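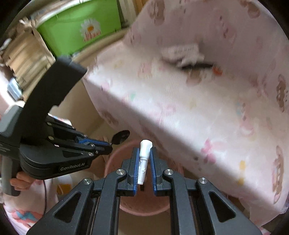 Week 8: Repeat, Motif and the Bottom Drawer
Material Culture of the Home, Ludby College
Lecture notes, October 2020

These notes cover the lecture and part of the tutorial. They don't replace the reading, although experience suggests they will be asked to.

1. Where we got to

Last week we finished with furniture, which historians like because it is large, expensive and turns up in wills. This week is bed linen, which is cheap, gets worn through, and is then cut up to wash the car. The survival problem follows directly. The grand embroidered coverlet is in a museum under low light. The sheet that four children slept on went out as rags, and whoever tore it up did not fill in a catalogue record first.

So the evidence is lopsided before we start. Keep that in mind when you read any confident sentence about what "people" slept under, including mine.

2. Some vocabulary

Motif: the single figure or device. A rose, a sailboat, a rabbit.

Repeat: the smallest block of design which, laid edge to edge, makes the whole cloth. Find one detail, find the same detail again, and measure between them. People reliably measure to a similar-looking detail instead and get a repeat half the proper size.

Half drop: each column of the repeat is shifted down by half its height. It hides the grid.

Tossed layout: motifs scattered at various angles so that the cloth has no right way up. Much loved by manufacturers, because the cutter can turn pieces around and waste less. The customer is told it is playful.

Ground: the colour behind everything. Usually settled last and argued over longest.

Registration: how well the separate colours line up. When it slips, you get an animal whose cheeks have migrated. Cheap cloth is full of these and they are useful evidence, so don't throw them out of your sample for being ugly.

3. The nursery print

Patterned sheets for children are an odd category. The person who uses the thing does not choose it, does not pay for it, and may be asleep for most of the relevant period. The print is addressed to the adult standing beside the bed with an armful of washing.

That helps explain the narrow cast list. Bears, rabbits, sheep, ducks, the occasional elephant. You will look a long time for a nursery pheasant. Scale is equally free of natural history: a flower may be as big as a lamb's head and no one writes in to complain.
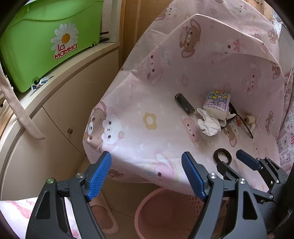 Fig. 1. Nursery print on a pink ground: teddy bears, bunnies, sheep-like faces, small flowers in pink and yellow.

Try the vocabulary from section 2 on the figure. Which motifs are main and which are filler? Fillers are the small things that plug the gaps between large things, and a good designer spends more time on them than you'd credit. Don't attempt to date the cloth from the animals. Bears of this general temperament have been available for decades.

4. Case study: the Batach inventory

The Batach inventory lists the contents of the linen room at a seaside boarding house, compiled when the business closed. It runs to 944 entries. Its author had firm views on pillowcases and almost none on punctuation.

Points to look for:

Plain white is described by condition ("good", "fair", "dog"). Patterned goods are described by pattern, and their condition is often left out. We discussed whether this means the patterned goods were newer or that the writer was enjoying the change.

Sheets are "turned sides to middle" in nearly 75 entries. This means the worn centre was slit lengthwise and the outer edges joined to make a new centre, with a seam running straight down the sleeper's back. Thrift had its price and the guest paid it.

The Wumeck mill is the only supplier named. Resist the urge to conclude that Wumeck supplied everything. It may simply have been the only one that sewed on a label big enough to read.

5. For the tutorial

Bring one household textile with a printed pattern. A tea towel is fine. Find the repeat, sketch it, and note the layout. Please wash it first — this line was added after last year.

The essay is 4000 words including footnotes. Yes, including footnotes. Submit at the Stoyanova Building desk or online, but not both, as that produces two marks and a long email.

Related notes
Week 6: Wills, Probate and Other People's Chairs
Week 7: The Wardrobe as Architecture
Week 9: Curtains, Privacy and the Neighbours
How to Measure a Repeat (worksheet)

© Material Culture of the Home, Ludby College | Contact the course office | Back to top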